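News > Company > Announcements

Gutberg to open second party shop in September

Gutberg, the party and gift supplier, will open a second shop in September, creating 12 jobs. 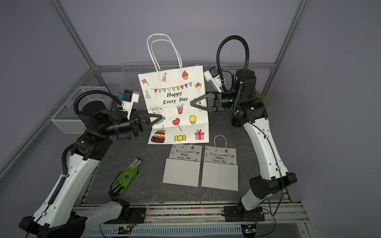
The shop will stock 2000 lines, from cards to balloons, and will open at 8 am.

"Customers have asked us for longer hours," said manager Kylie Tipoki.

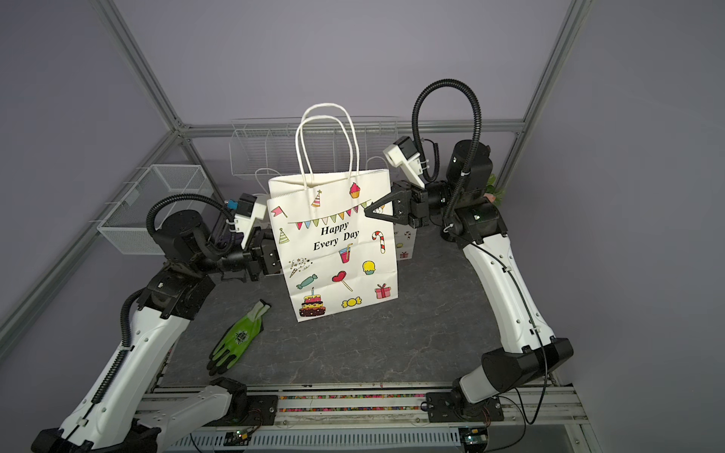 Parking is free for 2 hours.

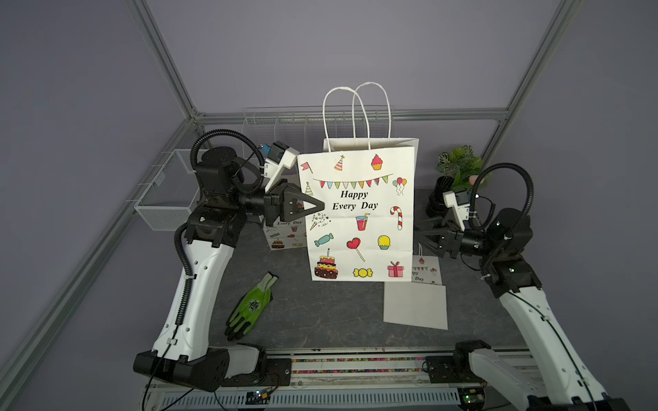
Issued by Rochelle Baxter, Gutberg press office

Applications for the jobs are open now at the existing shop.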